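Rembridge Community Gardens opens its soil library to the whole Nerkwood valley

Free soil advice, a lending shelf and a season of Saturday-style get-togethers for growers of every stripe

REMBRIDGE – Gardeners, allotment holders, school groups and anyone who has ever stood over a sulking tomato plant and wondered what went wrong are warmly invited to make use of the Rembridge Soil Library, which opens its doors to all residents of the Nerkwood valley this March after a long and very happy trial among our own plot holders.

The library began four years ago as a single shelf of labelled jars in the back of the Mahama Road shed, each one holding a scoop of dirt from a member's plot. It has since grown to 60 samples, from the heavy grey clay down by the creek to the sandy stuff up behind the Farent orchards that drains before you've put the watering can down. Every jar comes with a card giving its pH, its texture, what has been added to it over the years and what its gardener has managed to grow in it (or hasn't, and there are some very frank cards in the collection).

"People kept turning up with a bucket and asking us what was in it, and we thought it would be lovely if they could compare it with the neighbours' dirt while the kettle boiled," said Miyuki Maruyama, coordinator of the Rembridge Community Gardens. "You learn such a lot by putting your own handful next to someone else's. My clay looked hopeless to me until I saw what the folks on the flat were growing in theirs."

Visitors can bring in a sample for a simple pH and texture test at no charge, and borrow from a lending shelf that includes broadforks, sieves, compost thermometers and a well-thumbed collection of books. Loans are for 20 days, with one renewal if the shelf isn't too bare.

The opening season also includes 3 evening workshops, beginning at 6.30 pm, led by soil scientist Itsuki Nomura, who has been a plot holder at Rembridge since moving to the valley. The sessions will look at building up tired beds, getting through a dry summer with good mulch, and making compost that doesn't upset the people next door.

"Most backyard soils are a good deal better than their owners think," said Nomura. "A bit of organic matter, a bit of patience and a bit less digging will go a long way. I'm hoping people will come along with their questions, and with their failures too – I've got plenty of my own to share."

Places at the workshops are free but do need to be booked, as the shed only holds so many chairs. Tea and something baked will be provided, and gold coin donations towards new sample jars are always gratefully received.

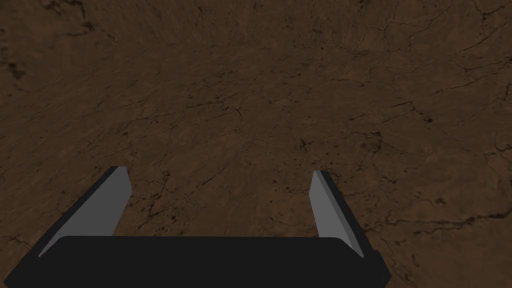

How to bring in a sample

Take a few trowels of soil from different parts of the bed, a hand's depth down, and mix them together in a clean bucket. Let the mix dry on newspaper overnight, pick out any stones and roots, and bring a cupful along in a jar or paper bag with your name and street on it.

Media contact

Miyuki Maruyama, Rembridge Community Gardens, Mahama Road, Rembridge. Interviews and visits to the library can be arranged most mornings.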